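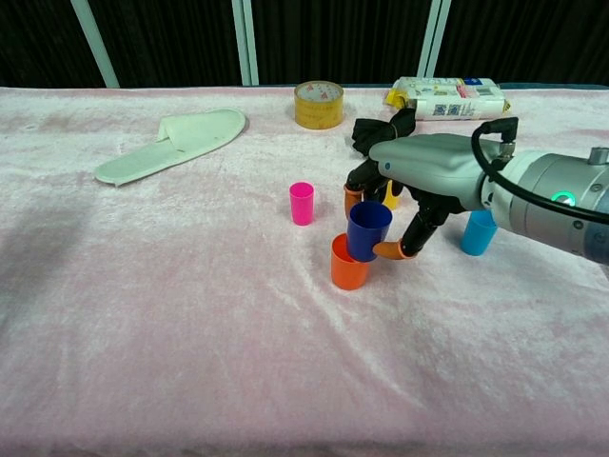
April, morning

Slept badly and gave up at 5. My knee is better than it was on the train. Walked down to the bakery in Fusham before it got busy and bought two rolls and a coffee, then went back for a third roll. The hotel in Vanoseck had slippers in the room and this place doesn't, so I'm in socks on a cold tile floor.

Worked on the family papers until noon. The parish book I've been waiting for starts in 1598, but the first 8 pages are so stained that I can only make out a name here and there. I found Okham twice, once as a surname and once, I think, as the farm. The clerk wrote his capital O and his capital C almost the same way — I had to go back over everything I copied yesterday and fix four lines. I have 300 photocopies to take home and no good way to carry them. 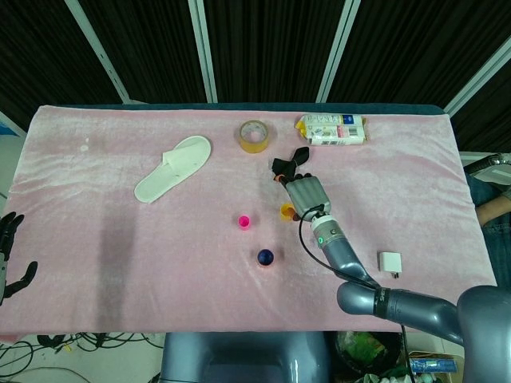
Same day, evening

Went to the stationery store on the hill for a box and a roll of packing tape. They had the box. The tape came from the hardware store next to the bus stop, where I also bought a pencil sharpener I didn't need.

Packed half the copies and ran out of patience. The early pages are on top in case I want them tomorrow. I still haven't decided whether to mail the box or drag it with me to Nogueira. Mailing costs more than I'd like, but the bus has 4 stops with stairs and there's my knee to think about.

Rain after supper. Ate soup and the third roll, which had gone hard. Washed two shirts in the sink and hung them over the chair. The archive opens late tomorrow, so I'll do the laundry properly first and ask at the desk about the window that won't close.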